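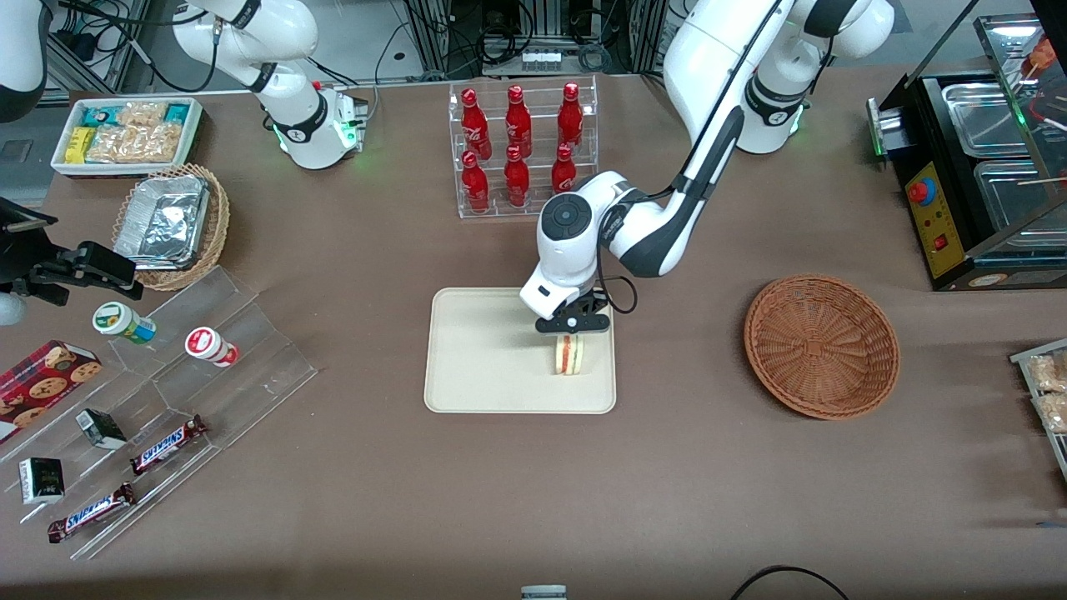 Slide 1. Sandwich over the tray, snack counter setup, two arms.

Leave it up while people sit down. Don't talk over it yet.

Good morning. I'm Roland Haworth. I ran staff canteens for Cundale before I started writing about them, so I have buttered a lot of bread and I'm going to be rude about some slides you saw yesterday.

Look at what the gripper has hold of. White bread, orange-red filling, pinched and held up on its edge over a tray. I'll give them that. Bread is soft and a sandwich wants to come apart, and anyone who has worked a lunch line knows it. My question is what happens to the person who used to do the pinching.

(Pause. Somebody usually laughs.)

Slide 2. The Villmont numbers.

The pitch to the Villmont site was 600 lunches a day with 3 fewer people on the counter. Read that twice. The lunches were already being served. The only new thing in the sentence is the 3.

Ningsih Entili worked that counter and let me read her shift notes from July. She logged 54 stops in one week. A stop means a person walks over, clears whatever is stuck, presses a button and walks back. There is no line for that in the pitch. It isn't on her job sheet either — I asked to see it.

Slide 3. Who fills the shelves?

Go back to slide 1 for a second. Cola bottles in two rows on a rack, snacks in trays, candy bars on a stepped stand, skewers in the cooker. Every counter like this needs stocking, and the pitch never says by whom. At Villmont it was the same crew, starting at 5:30 instead of 7. They lost the part of the day when they talked to customers and kept the part with the boxes.

Manolis Tsolakis, the site manager, disagrees with me on this. He says his people are less tired at the end of a shift. He may be right, and I'd like to see him ask them without a supervisor in the room.

Slide 4. Training.

Over 2,920 practice picks before opening day, according to the supplier. Fine. The staff got one Tuesday afternoon and a laminated card. Ludivine Hervieu asked for a second session and was told to watch the video.

Slide 5. What I'd ask for.

Put the stops in the job description and pay for them. Publish the stop count every week, on the wall, next to the sales. Let the counter staff switch the thing off at lunch rush without calling a manager.

Steinbach has agreed to the first one. I'm still waiting on the other two.

Questions. If Mudassar is in the room, let him go first, he has a train.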